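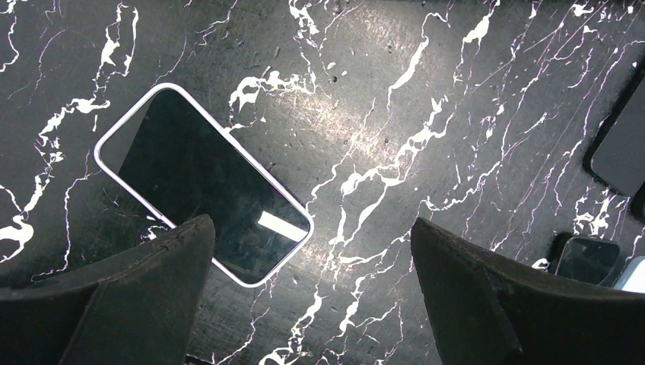

Who built the homestead at Trarnarel? A Scottish surveyor put up the first two rooms, and the family who bought the run from him added everything else.

3 October 2021

Up early and drove out with Shota Morikawa to see the house at last. It is 10 miles past Hukthorpe on the river road, the final stretch unsealed. The gate was chained but the owner had left the key in the mailbox as promised.

The house is smaller than I expected from the old sale notice. The front is cut sandstone, well squared, with a veranda on three sides. The back is rubble stone with brick around the windows. The join between the two is plain to see on the east wall, where the courses don't line up. Shota thinks the back is the older part and I agree with him. The sale notice says the reverse, and so does the sign at the Hukthorpe library.

Inside, the two back rooms have low ceilings and a fireplace each. One has a bread oven. The front rooms are much taller, with cedar doors and a plaster rose in the hall that has lost a quarter of its leaves. Rain has come in over the dining room. The owner has a tarp on the roof there and says the slates are ordered.

The original run was 1,407 acres according to the first survey. It was cut up after the war and only 100 acres stay with the house. The woolshed went with the Jilludum block, on the far side of the creek. We could see its roof from the veranda but did not have permission to cross.

Ate lunch on the back step. Cheese sandwiches and the last of the plum cake.

Afternoon in the stable. Three stalls, cobbled floor, a loft with no ladder. Shota found letters cut into a post, W.T. and something that may be an H. I took a rubbing with the side of a pencil. There was a W. Takagi on the place as gardener for a time, going by the wage book, and I would like it to be him, but the post could have been carved by anyone.

The family graves are up the hill behind the orchard, inside an iron rail. Four stones, two of them readable. The wife died in April, the year before the front rooms were finished, so she would have lived in the old part the whole time. I had the year wrong in my notes and have fixed it.

Left at four. Stopped for gas in Hukthorpe and asked at the counter about the quarry. The man said it was filled in years ago and is under the football field.

To do: write to the owner with thanks. Ask for a copy of the wage book, more than 200 pages, so offer to pay. Look up the Jilludum title. Tell the library about the sign, politely. New boots.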